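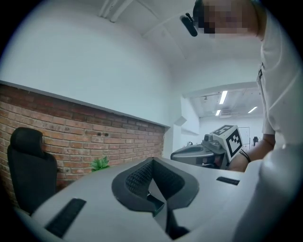 7. Recovering from a lost-tracking fault

Applies to paired Curkex hand-held grippers, firmware 98 and later.

The recorder stops the take and shows fault 99 when the position of either gripper can't be worked out from its marker cube. The usual trigger is one gripper passing in front of the other, or a forearm hiding a cube. Data saved after the fault first appears is not usable.

7.1 Clearing the fault

1. Stop moving. Keep both grippers over the table.
2. Open the fingers and let go of whatever you are holding.
3. Check each cube. The printed faces must be clean, flat and fully glued down at the corners.
4. Twist each cube gently. If it moves on its mount, go to 7.2.
5. Turn both cubes so that the head camera has a clear view of them and hold for a count of five.
6. Press Resume. If fault 99 comes back, restart the recorder.

CAUTION: Do not close the fingers on a phone screen to test the grip after a fault. The force limit is off until step 6 is done.

Boxed items cause more of these stops than loose ones. When a phone has to go into an open box, bring the fingers in at a low angle and keep the wrists apart.

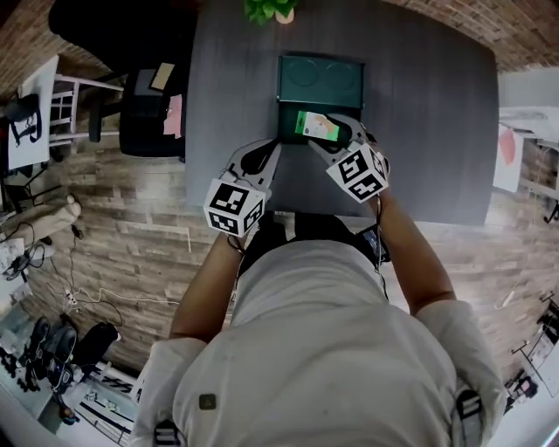

Lower the phone until it touches the bottom, then release. If the fingers catch on the side of the box, let go before lifting.

7.2 Loose cube

Remove the gripper from use and tag it. Do not tape the cube. A taped cube may track for 100 takes and then shift without raising a fault. Send the gripper to Igor Ostrowski at the Zurard bench with the take number and the fault log.

Note: Logs over 800 lines are split into two files. Send both.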